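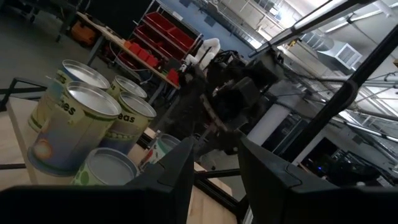
Tamara Onu asked me yesterday whether a sleeper train is worth it when the flight costs less and takes two hours. Tamara, yes! A hundred times yes!

We did the Carneck night train last December, me and Oana, and I still bore people with it at parties. 14 hours, one tiny cabin, two bunks and a window that goes right down to your pillow.

You board in the dark and everyone's a bit giddy in the corridor, dragging bags the wrong way. Then the lights of the suburbs go past and suddenly there's just snow and the odd station lamp. I meant to read. Didn't open the book.

Best bit: set an alarm for the Serneser viaduct. We crossed it just as the sky was going pink and I was kneeling on the bunk in my thermals with my nose on the glass.

Practical stuff, as a few of you asked:
- take the top bunk if you're under six foot, it's warmer
- bring slippers, the floor is freezing
- breakfast is a roll, jam and very good coffee
- left side going north for the views

Lucian Bucur says the right side is better. Lucian is wrong, but he did get the lake, so fair enough.

We paid for the private cabin and I'd do it again. The shared ones have four bunks and Smaranda loved hers, she came off with three new friends and somebody's recipe for plum dumplings.

Next one on the list is the Lévesque line, 19 hours with a proper dining car!! If you've done it, tell me which end to start from.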